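**Re: gripper fingers drifting off center**

On 9 November 2023, Pieter Boersma wrote:

> After I swapped the fingers on our Pesta, the left one closes first every time. Did you re-zero with the arm powered, or just shim it?

Hi Pieter,

Powered, always! I tried shims once and spent a whole evening chasing my own tail. Park the arm over the table, open the fingers all the way, then run the zero routine from the Javar menu (page 40 of the Bakker manual, the old printing). Mine likes an opening of 90 on the slider — at 104 it just grumbles and faults out.
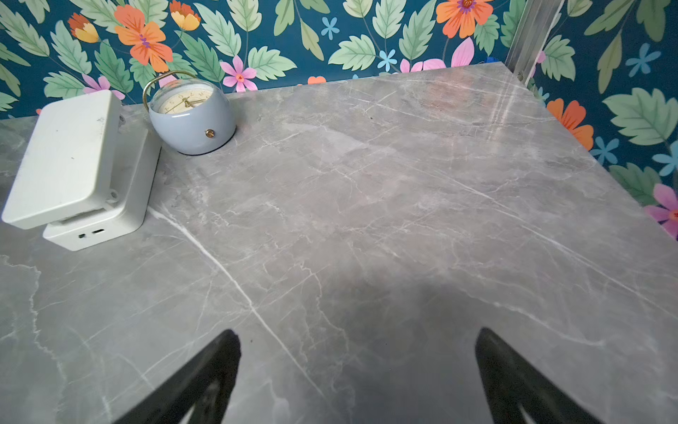 Then snug the finger screws, close on nothing a few times, and check the tips again before you save. I also drop the speed to 50 for that part, maybe I'm just being fussy. If the left one still wins, I'd look at the belt next — mine had gone slack by April.

Let me know how you get on,
Skye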